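Folding the Green Jacket

At the Milby house we put away the warm clothes in August, and now we take them out again. Rostam Soltani asked how to fold a varsity jacket, so I write it here. Lay it on the bed and close the snaps.

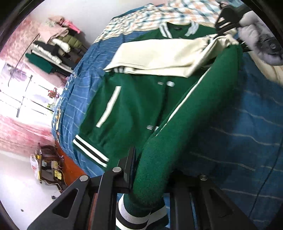
Sleeves and hem

Bring the sleeves over the body and smooth the green part with your hand. Do not pull on the striped ribbing. 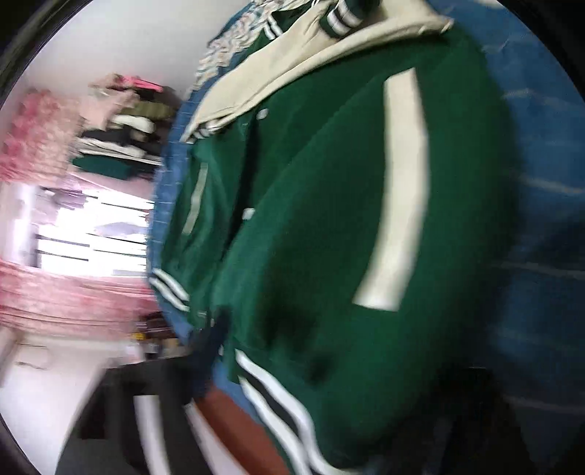 If the fabric makes a hump, open it and begin again. I needed this two times. Small cream pieces I keep for last.
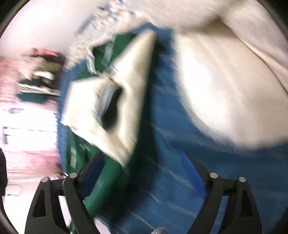
Page last changed: 3 October 2025

The shelf in room 17 is free for jackets. Please write your name on the bag.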